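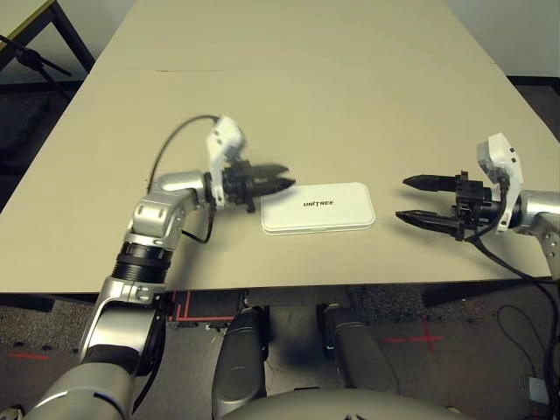 Kotian is a set of reference records on how external displays are identified by desktop operating systems, together with a small command-line tool for reading them. It is maintained by the Posov documentation group and is intended for support desks, system administrators and anyone who has to work out why a monitor appears under an unexpected name or at the wrong resolution. Names are the source of most of the difficulty. Hardware does not always state plainly what it is: a small white case may carry the single word UNITREE across its lid and leave everything else to the reader, and a display often reports itself in much the same way, with a short maker string and nothing to indicate model, size or preferred mode. The records in this repository connect such strings with the settings that were found to be correct.

Status

This file describes the release of May 10, 2023. The record format is stable. The command-line tool is under maintenance only, and new features are not planned before December.

Contents of the repository

records/ holds the display records, one plain text file per display.
schema/ holds the definition of the record format.
tool/ holds the source code of the command-line tool, which is called flinano.
notes/ holds working notes on particular graphics drivers. These are not checked to the same standard as the records and should be read with care.

The present release contains 222 display records. Earlier releases included a number of records for projectors. Those have been moved to a separate repository named Initz and are no longer updated here.

Record format

Each record is a text file in UTF-8 with one field per line. The field name comes first, followed by a colon and the value. Fields may appear in any order. The following fields are required:

reported_name: the name shown by the operating system, copied exactly, including any odd spacing or capital letters
maker_code: the maker code given in the display's own identification data
native_width and native_height: the true resolution of the panel, in pixels
connection: the type of cable or port used when the record was made
system: the operating system and version

The following fields are optional:

refresh: the refresh rate in hertz
driver: the graphics driver and version
adapter: any adapter placed between computer and display
remarks: free text, in English

Where the optional adapter field is missing, it should be understood that the contributor did not state whether an adapter was used. It should not be read as a statement that there was none. Many faults in this area are caused by adapters, and users are advised to test with a direct connection before relying on a record.

How the records were gathered

Records were submitted by support staff at participating sites using a standard form. Each submission was compared with the raw identification data read from the display. Where the two disagreed, the raw data was kept and the difference was entered under remarks. A submission without raw data was returned to the sender.

Resolution values were checked by setting the display to its stated native mode and viewing a test pattern. This check was carried out by the contributor and was not repeated centrally. A test pattern viewed by eye will show most scaling faults, but small amounts of overscan may be missed.

Installing the tool

The tool requires Python 3. No other packages are needed. Copy the tool directory to a convenient location and run the following command from inside it:

python3 flinano.py --check

The check reads every record and reports any that do not follow the schema. It makes no changes to the files and no changes to the computer's display settings. To search for a display by the name the system shows, use:

python3 flinano.py --name "Generic Monitor"

Searches ignore the difference between capital and small letters. If several records match, all of them are listed in order of file name. The tool prints at most 1,000 lines unless the --all option is given.

Known limitations

Laptop panels are poorly covered. The internal panel of a portable computer is frequently reported under a general name supplied by the operating system, and the same name may stand for panels of quite different resolution. A search on such a name will return results that are not relevant, and the maker code should be used instead.

Displays connected through a docking station may report the identification data of the dock. There are 4 records in which this is known to have happened. They are marked "dock" under remarks and have been kept because the reported names are common.

Virtual machines are outside the scope of this work. The display seen by a guest system is normally supplied by the virtualisation software, and no record here should be applied to it.

Driver versions are given as they stood when the record was made. The presence of a driver in a record is not a recommendation to install it.

Personal data

Display serial numbers are removed before publication. Contributors are asked not to include computer names, user names or office locations under remarks. Any such details found in a published record should be reported to the maintainers through the issue tracker, marked "privacy".

Contributing

New records and corrections are welcome. A submission should contain the completed record, the raw identification data and a short statement of how the resolution was confirmed. Please submit one display at a time. Changes to the schema should be raised as an issue before any work is done on them.

Corrections to existing records must give the file name and the field concerned. The former value is kept in the history of the repository and need not be repeated.

Licence

The records may be copied and reused for any purpose, provided that Kotian is named as the source. The tool is released under the MIT licence, the text of which is in the tool directory. Both are supplied without warranty.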